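Skivow opens a second repair room at Kellgate in March

Come and get your sofa mended, or learn to do it yourself

I've been putting new covers on other people's furniture for 23 years, and I still get a small thrill when somebody carries in a chair they were about to take to the tip. So I'm very happy to say that Skivow, the upholstery workshop I started in my mum's garage in Idbridge, is opening a second repair room at Kellgate this March!

The new room is bigger than the old one (not hard, as anyone who has squeezed past the foam rack at Idbridge will tell you) and it has a proper loading door at the back. That means we can finally take three-seaters and corner units without unscrewing half of them on the pavement first. Doors open at 9 in the morning and we'll have the kettle on until we shut at 5.

We'll be doing the same work we've always done. Sagging seats, split seams, webbing that has given up, cushions that have gone flat on one side where the dog sleeps. Last year we mended 523 pieces between us, and most of them needed a lot less doing than their owners feared. Plain grey weaves are still what people ask for most, and I've stopped arguing with them -- they hide a biscuit crumb beautifully.

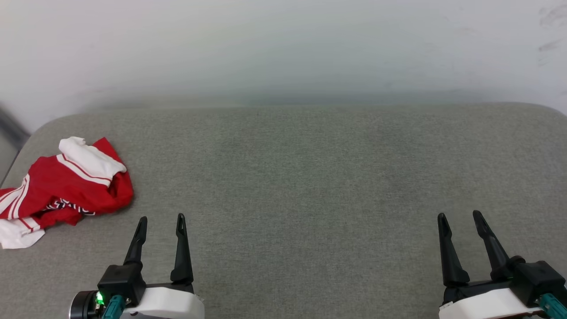

Evening classes

This is the bit I'm most excited about. From opening week we're running beginners' evenings at Kellgate, starting at 7, for people who have never held a webbing stretcher in their lives. You bring a drop-in dining seat, we strip it back together, and over five sessions you build it up again from the frame. The price is £35 a session and that covers tacks, hessian and wadding. Fabric is extra, though there's a remnants box and you're welcome to have a good rummage.

Classes are small so that everybody gets bench space. If you've got your own shears, bring them, as I'm fussy about mine. Wear something you don't mind getting fluff on, too. Old horsehair gets everywhere and I've found it in my sandwiches.

The Savolainen chairs

Some of you have asked what happened to the set of Savolainen armchairs we took in before Christmas. They're nearly finished! The arms needed fresh padding and the backs had been stapled over an older cover, then over another one under that, so it took ages to get down to the original. They'll be on show at Kellgate for the opening, and you can sit in them. Please do sit in them, they're chairs.

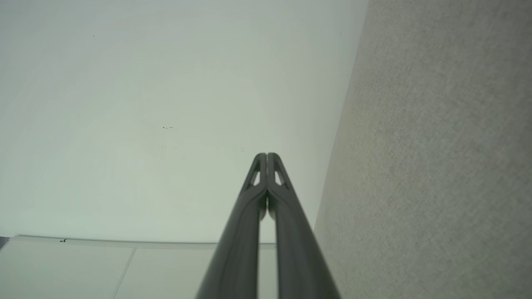 Two slotted, dark grey fingers, close up.

Booking and contact

Repairs can be booked at either workshop. A couple of photos and a rough width will get you a price, and small jobs can usually be dropped off without an appointment. Collection from Idbridge and Kellgate addresses is free for anything we're re-covering completely.

Press visits are welcome before we open, mornings are best. Ask for me, Laurier Sandhu, at the Idbridge workshop, and I'll show you round.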